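生活问答 > 家居园艺 > 多肉养护

标签：多肉 浇水 桌面盆栽 换土

多肉放在桌子最里面，浇水总弄得一塌糊涂，大家怎么浇的？

Kiều Lâm

先说下我的情况，在书桌上养多肉快一年了，桌子靠墙，花盆全推在最里面那一排，旁边还摞着几本书。好看是好看，但是每次浇水我都要伸着胳膊越过整张桌子，壶嘴一抖，水就浇到叶子上了，垫布上全是土渣，擦半天擦不干净，越擦越花。

想问两件事。一个是多肉到底多久浇一次，我妈说一周一次，楼下花店的阿姨说看心情（？？），我现在是两头都不敢信。另一个是浇水的姿势，是从上面淋还是贴着盆边慢慢给？我之前那只壶是买 Gerner 营养土凑单来的，口特别大，一倒就是一滩，上个月已经送人了。现在想换长嘴的，不知道值不值。

对了，土是 6 月换的，颗粒不多，偏细，可能跟这个也有关系。

Évan Moulin

长嘴的值！我用的就是细长嘴的壶，盆摆得再靠里也够得着，嘴可以直接伸到叶子底下去，对着土给水，不往叶心里灌。叶心存水最麻烦，天一热就烂，我烂过一棵特别喜欢的，到现在想起来还心疼。

浇的时候手要慢，壶身一点一点放低，水流细细的就行，流大了会把表面的土冲起来，溅得到处都是。你那个土偏细，更容易溅，建议在表面铺一层小石子，会好很多。

底下都垫个托盘或者杯垫，我觉得这个比什么都省心，水漏下来不会直接泡着垫布。圆的就好，颜色随便配。

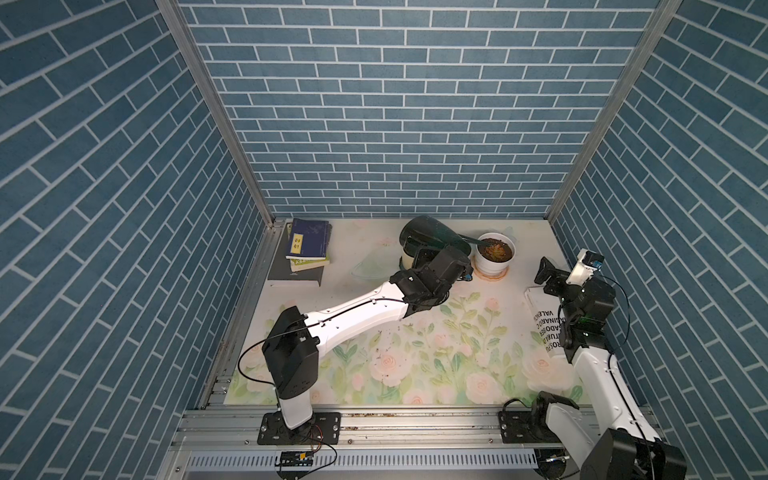
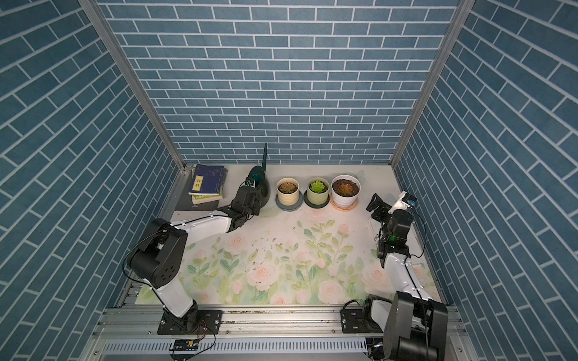 深绿色的长嘴壶，两张里都有，书都堆在后面的角落里。垫布中间那些土渣不用急着拿湿布擦，等它干透了，用小刷子一扫就掉，湿着擦才会糊成泥印子。花垫子看着娇气，其实比纯白的耐脏多了，我以前用过一块 Florix 的白桌垫，三天就没法看。

至于多久浇一次，我不按日子来。拿根竹签插到底，放一会儿拔出来，签子上干干净净不带潮土了再浇，要浇就浇透。我家朝南，夏天和冬天能差出好几倍去，所以一周一次这种说法你听听就算了。还有一点，盆大盆小干得不一样，别图省事一起浇，挨个插一下，也就多花两分钟。

书最好离盆远一点，或者浇水前先挪开，我有本菜谱的封面就是这么泡皱的，哈哈。

草莓味的仙人掌

我跟楼上不一样，我懒，都是浸盆。找个盆接 3 厘米左右的水，把花盆坐进去，看到表面土变色了就拿出来沥干，再放回托盘上。好处是叶子一滴水都沾不到，坏处是要搬来搬去，盆多了腰受不了。另外细土浸久了容易板结，题主还是先把土换了吧，颗粒多一点，别的以后再说。

Kiều Lâm

谢谢两位！长嘴壶已经下单了，石子也买了一小包。再追问一个：刚换完土的多肉，要不要马上浇水？我打算周围几盆这两天一起换掉，怕换完不浇它会干死。

Évan Moulin

先别浇，放在通风、没有直晒的地方晾几天，等换盆时碰伤的根收了口，再沿着盆边给一点点水。多肉叶子里存着水，干几天没关系。我一般等 8 天，赶上阴雨天就再往后拖一拖，看到底层叶子有点发软再浇也来得及。第一次少给，下一次再浇透。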